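»Leise war mir wichtiger als schnell«: Zu Besuch bei Tomoyo Hosoda

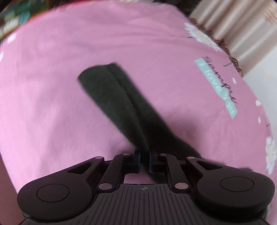
Dunkelgraue Plüschsocke auf rosa Laken

Ich bin ja eigentlich ein hoffnungsloser Fall, was Spiele-PCs angeht: Mein alter Rechner klingt wie ein Föhn, und ich habe mich dran gewöhnt. Tomoyo Hosoda hat darüber nur den Kopf geschüttelt. Sie leitet bei Hollura die Entwicklung der neuen Desktop-Reihe Colline, und wir haben uns im April auf einen Kaffee getroffen (es wurden dann doch drei).

Der kleinste Colline soll 1.000 Euro kosten. Warum nicht billiger, wollte ich wissen. »Weil ich am Netzteil nicht sparen wollte«, sagt sie. »Da lötet man sich den Ärger gleich mit ein.« Zwei Gehäusegrößen gibt es, beide kommen von Vasseur, und an der kleineren hat das Team offenbar ganz schön gelitten. »Die Grafikkarte passte, das Kabel nicht. Wir haben den Käfig für die Festplatten dreimal versetzt!«

Und die Lautstärke? Tomoyo grinst. Unter Last dürfe die Karte bis 300 Watt ziehen, erzählt sie, und die Lüfter sollten trotzdem erst ab 90 Prozent Auslastung richtig aufdrehen. »Bis dahin hören Sie eher Ihre Tastatur.« Na, meine Tastatur hört man bis ins Treppenhaus, aber gut.

Wasserkühlung gibt es nur im größeren Modell, gegen Aufpreis. Sie selbst spielt übrigens mit Luftkühlung, am liebsten Plumelmont, ein Aufbauspiel, das meinen Föhn schon im Hauptmenü zum Heulen bringt. »Dann schrauben Sie ihn endlich mal auf und holen den Staub raus«, sagt sie und bestellt noch einen Espresso.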